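4.3 Comparing grippers on the tube rack cell

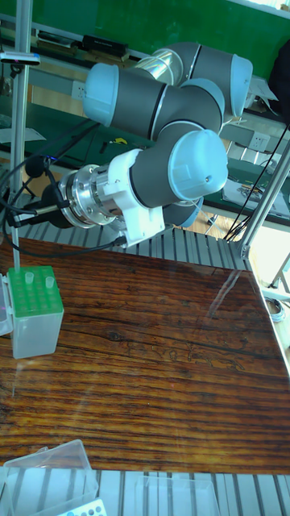

Karim Bensaid asked that the arm be parked folded before every tool change, as he had twice found the wrist joint near its limit after a swap and had to jog it back by hand. The procedure now includes this as step 1.

This section covers changing between the Osulton and Vameck grippers and running the same pick test on each. It assumes the base mounting in 4.1 and the controller set-up in 4.2 are complete. Both grippers use the same printed bracket. Do not mix bolts between the two kits; the Vameck bolts are 2 mm longer and will bottom out in the Osulton flange.

Changing the gripper

1. Move the arm to the PARK position and wait for the controller to report idle.

2. Press the emergency stop. Switch off tool power at the controller.

CAUTION: The emergency stop does not remove tool power. Disconnecting the gripper cable with tool power on can damage the output stage.

3. Unplug the gripper cable at the tool end. Leave the cable ties on the arm in place.

4. Support the gripper with one hand and remove the flange bolts in a cross pattern.

5. Inspect the printed bracket for cracks around the clamp. Replace it if any crack reaches a bolt hole.

6. Fit the second gripper and tighten the bolts finger tight, then to the torque given on the kit card.

7. Reconnect the cable. Leave enough slack for a full turn of the wrist in both directions - a tight loop will pull the connector out during the place move.

8. Restore tool power, release the emergency stop and load the matching tool file.

NOTE: Loading the wrong tool file does not raise a fault. The arm will run with an incorrect tool center point.

Running the pick test

1. Place the tube rack against the left stop with two capped, empty tubes in it.

2. Teach the approach point 107 mm above the top face of the rack. Use the same height for both grippers.

3. Set speed to 5 percent and run one cycle in step mode. Watch the cables through the whole move.

4. If the fingers touch the rack on approach, stop and check the tool center point before changing any taught point.

5. Set speed to the test value and start the run. The counter stops at 2,000 cycles.

6. Export the log before the next tool change. Changing the tool file clears the counter.

Record dropped tubes and missed picks separately. A miss with the fingers fully closed is usually a position error; a drop after lift is usually grip force or worn finger pads.

For bracket print settings, contact Afshin Heydari. The Lomex camera is calibrated separately, see 4.4.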